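Anneliese Lenz
Aug 16, 2021

right, thread on moving house with not enough money and not enough boxes, because three people have asked me and I keep typing the same thing out. Drenport to Risdale, one van, me and my brother. no particular order

1/ get your van quote in writing. mine was £200 on the phone and then "oh is it stairs?" yes it's stairs. I said stairs at the start. held firm, paid the 200, but only as I had the email

2/ boxes. don't buy them. the greengrocer on Grube Street leaves banana boxes out the back after four and they've got handles!! the holes in the bottom are annoying, put a bit of newspaper down. books in those = no. too heavy, ask me how my back is

3/ I ended up with 57 boxes. for a one bed flat. I'd have said twenty

4/ number them and keep a list on your phone. "kitchen misc" is no use at all when you have nine kitchen miscs. number 14, kettle, tea, two mugs, tin opener. that sort of thing

5/ soft stuff goes last, bedding and coats. use it to fill the gaps in the van so the lamps don't bang about. duvet round the telly worked a treat, cost nothing

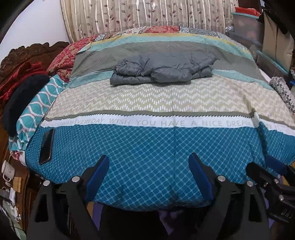 Moving tips

6/ leave the bed made till the very last morning. I stripped mine two days early like a fool and slept under a towel and a dressing gown. in August fine. still not fine

7/ meter readings. take a photo of the gas AND the electric at both ends, with the date on. old supplier tried to bill me for 600 units I'd never used, sent them the photo, gone in a week. best thing I did all month

8/ post redirect takes longer to kick in than you think. do it a fortnight before. I did it the night before and there's a bank card somewhere in the old hallway, hello to whoever lives there now

9/ Prellano do a rental of those plastic crates with lids, someone asked. didn't use them, looked dear for me, but my cousin had them for her office and said they stack nicely. they collect them after. if you've got the money go for it

10/ defrost the freezer the day BEFORE. not the morning of. we carried it down the stairs dripping and my brother's shoes have never forgiven me

11/ eat the freezer down from about a month out. some weird teas. fish fingers and a pasty. peas with everything

12/ the deposit. go round with the inventory they gave you when you moved in, not your memory. mine said "slight mark to bedroom wall" and there was the slight mark, same place, and they still had a go at charging me for it. pointed at the page. dropped it

13/ oven cleaning, do it yourself, the overnight stuff in a bag for the racks. open a window. open all of them

14/ clothes. I tried vacuum bags and three of them had blown back up by the time we got to Risdale. the winter coats took up as much room as ever. next time I'm wearing one and carrying the others, don't care what the weather is

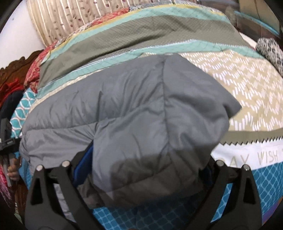 grey puffer, bed, still no wardrobe

15/ oh yes the wardrobe. MEASURE THE STAIRS. not the room, the stairs, and the turn at the top. mine wouldn't go round so it's in the garage in bits and the clothes live wherever they land

16/ bag of screws taped to the thing the screws came out of. every time. I had one big tub of all the screws and it took a whole evening to build a table with the wrong ones

17/ first night bag. loo roll, chargers, toothbrush, bulb (they'd taken the bulbs!! all of them), bin bags, something to eat that doesnt need cooking

18/ don't do the whole house at once when you get there. bed, kettle, shower curtain. everything else can sit in its box, mine's been sitting in its box

19/ council tax, tell BOTH councils. the Drenport one was quick, the Risdale one wanted a form and then the same form agian

20/ things I chucked and now want: the draining rack, the long extension lead, the stepladder. things I kept and shouldn't have: every jam jar

someone's asked in the replies about cats. I haven't got a cat, sorry, try someone with a cat

will add the van man's number if he says it's ok, have texted him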